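Sort by length, then by use

The usual advice on kitchen drawers is to group utensils by task: baking in one place, frying in another. I think this is wrong for any household with fewer than three drawers. Task is a poor sorting key. A spatula scrapes a bowl in the morning and turns an egg at night, and each time it goes back somewhere different.

Length is a better key. It does not change, and it decides whether a drawer will close. When I moved to Waltstead in June I measured the usable depth of every container before putting anything away. Long handles went in one, short tools in another, and bulky items such as the box grater stood upright. The job took 30 minutes and I have changed 2 things in it.

The method depends on emptying everything on to the table first. Sorting inside a drawer only moves the overlap from one end to the other. Laid flat, the duplicates show up, and spatulas are the worst offenders in most kitchens. Clear bins suit the long pieces, as the contents can be checked from the side.
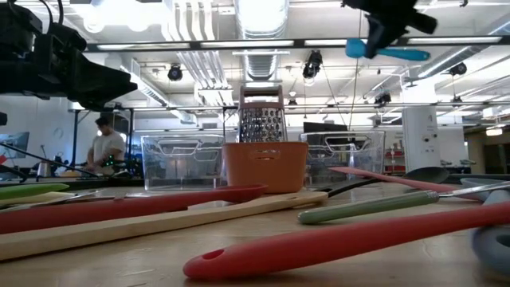
Ye-seo Seol wrote in to say that length fails once two cooks share a kitchen, and that she sorts by heat resistance, with silicone kept apart from anything that might melt. I accept the point for the tools nearest the hob. For the rest, I would still start with a tape measure.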